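Sorting a Pile of Small Prints Without Buying a System

Most advice on sorting photos starts with a shopping list. Acid-free boxes, coloured dividers, a label maker. I've tried a fair bit of it and I'm not convinced any of it helps until you've had the whole lot out on a table where you can see it.

My doubts go back to the Starnmont method, which a neighbour swore by. It has 21 categories. I gave it a Sunday and ended up with 21 tiny piles and no idea where anything was.

What you need: a clear stretch of table, a shallow basket or tray, and clean, dry hands. Cotton gloves if you must, though I find them clumsy.

Step 1. Wipe the table and let it dry completely. Wipes are fine for the wood but keep them well away from the prints.

Step 2. Tip out one handful. Not the shoebox. Rokeya Mondal once scanned 3,668 family prints and she still worked a handful at a time.

Step 3. Spread them so no picture is hidden under another. Don't bother straightening them. People waste ages making neat rows that they then break up.

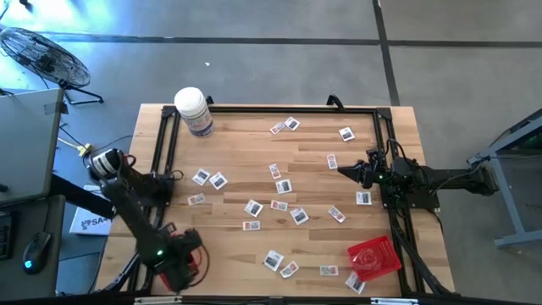 Small white-bordered prints spread over a butcher-block top, with the red basket down in the near right corner.

Step 4. Choose 3 groups and stick to them. I use keep, give away and don't know. Sorting by date sounds sensible, but small prints with dark or greyish pictures are hard enough to identify, let alone date.

Step 5. Pick up by the white border, one at a time. If you've been staring at a print for 7 seconds, it's a "don't know". Put it in the basket.

Step 6. Go through the basket last. Hilde Prins reckons you should leave it overnight first. I can't say I've noticed a difference, but it does no harm.

Step 7. Square up each group and put a plain band of paper around it. Rubber bands perish and stick. Pencil the group name on the paper, never on the print.

If you've got prints stuck together, leave them out of all this. I've seen the freezer trick recommended and I wouldn't try it on anything I cared about.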